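Re-zeroing the two-arm cell, and what the cables had to do with it

July 19, 2026

Filed under: cell upkeep

The Hedov cell went back into service this week after a longer stop than I wanted. I am writing down the order I did things in, mostly for myself, and for Kwame Issahaku, who inherits the cell in November.

The complaint was drift. The left arm would start a shift landing where it should and finish it a couple of millimeters short, always toward its own base. The right arm held. Both run the same controller build and the same tool weight, so I left the software alone and started with the hardware.

Base bolts first. All of them were at torque on both sides. I marked the heads with paint pen anyway, which I should have done at install. Then the gripper mount. One of the screws in the left adapter plate turned a quarter turn before it bit. I took the plate off, cleaned the faces, put it back with medium-strength threadlocker and left it overnight. That got back half of the error.

The other half was the cable. The left gripper line has a service loop, and whoever tied it last (me) had clamped it too close to the wrist. At the far end of the reach the loop went tight and pulled. The pull is small, but the wrist joint on these arms is the weakest one, and the controller was carrying a steady offset to fight it. You can see it in the current log once you know to look: a flat step every time the arm goes past two thirds of its reach. I moved the clamp back toward the elbow and left more slack than looks tidy. The step went away.

Cable intervals at our shop are now:

Every 500 hours: run a thumb along the whole loop at full reach, with the arm powered down and locked. Feel for flat spots in the jacket.
Every 1,000 hours: pull and reseat the gripper connector, check the pins.
Every 4,000 hours: replace the line, whether or not it looks fine.

The 4,000 figure is mine. Hutumar, who made up the cables for us, would not commit to one for this bend radius, and the first line we lost went at a little more than that.

With the mechanics settled I re-zeroed both arms. The procedure in the Chávez binder is still right except for step 2, which tells you to home the arms together. Don't. Home the left, park it, then home the right. If they go at the same time and one of them has a bad zero, they can meet over the middle of the table, and the only thing that stops them is the torque limit. I have corrected the binder in pen.

After that comes the camera check. I touch off each gripper at the corners of the work area and compare against where the camera thinks the tip is. The errors should be random. If they all lean one way, the camera has moved and the arms are fine. Ours leaned slightly to the left, so I loosened the mount, squared it and ran the fit again. The second fit was clean.

I don't trust a bare-table check by itself, so the last stage is always slow moves with things on the table, at mixed heights, a box at the back and some low items near the edges.
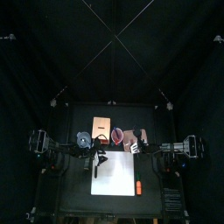
Speed stays at the lowest override for the first few passes, with a hand on the stop. I watch the cable more than the gripper at this stage. A loop that hangs well in open air can still hook the top of something tall on the way back, and the path planner knows nothing about cables. If it touches, I raise the retract height for that arm before I change the clamp again. Moving the clamp means redoing the reach test from the start.

Still open: the right arm's line is the same age as the left one and has not been looked at past the connector. I have a spare on the shelf and will fit it at the next planned stop. The Zilau spreadsheet also still lists the old clamp position, so until I fix that, go by the tape mark on the arm.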